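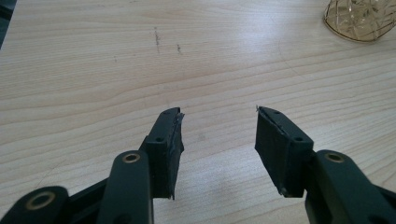 Wiebke Grube wrote to us that her packing line had been giving away product for two years before anyone checked the scale, and she asked why this page did not say plainly what a calibration does and does not cover. The page has been rewritten with her letter in mind.

About Rathjen Weighing Service

Rathjen Weighing Service calibrates, adjusts and repairs non-automatic scales for bakeries, feed mills, pharmacies, post rooms and small manufacturers. We work from a workshop in Maltley and a second room in Carnau, where bench scales with a capacity of up to 6 kg are handled. Floor and platform scales are calibrated on site, in the position where they are used.

What a calibration is

A calibration compares the reading of a scale with a known mass and records the difference. It does not change the scale. If the error is larger than you can accept, the scale is adjusted and then calibrated a second time, and both sets of readings appear on the certificate. Customers are often surprised to receive two tables. The first one shows how the scale performed while it was in service, and an auditor will usually ask for it.

Each job includes a repeatability test, an eccentricity test and a linearity test across the working range. For platform scales up to 300 kg we carry our own test weights. Above that, we use substitution loads and state this on the certificate, along with the added uncertainty.

Level, drafts and warm-up time affect the result more than most users expect. A scale should be switched on the evening before our visit and left on. If it stands near a door or under a vent, tell us when booking — we may ask to test it with the vent both running and off.

How we started

The company was set up by Rainer Thiele, first as a repair bench for mechanical counter scales. Spare knife edges and bearings for older models became hard to buy, so he began making them. We still do this work in small lots, and the parts store now lists 666 items. Electronic scales make up the larger share of jobs today. Load cells are replaced, not repaired. 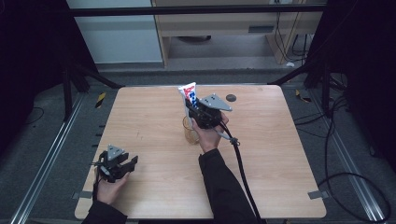

Records and certificates

Certificates are issued as PDF files within two working days of the visit. A paper copy can be mailed on request. Readings are entered on site in Mikum, our own job record system, which keeps the history of each scale under its serial number. Drift between visits can be plotted from this history, and it is the basis on which we suggest a longer or shorter interval. The interval itself is your decision.

Customers and area

We look after scales for 200 customers within a half-day drive of Maltley. Visits to mills are scheduled before harvest, so June is normally full by the end of April.

Contact

The Maltley workshop accepts deliveries from 7:30 a.m. to 4 p.m. Please pack scales with the pan removed and the transport lock engaged, and include the power supply. Carnau is open by appointment only.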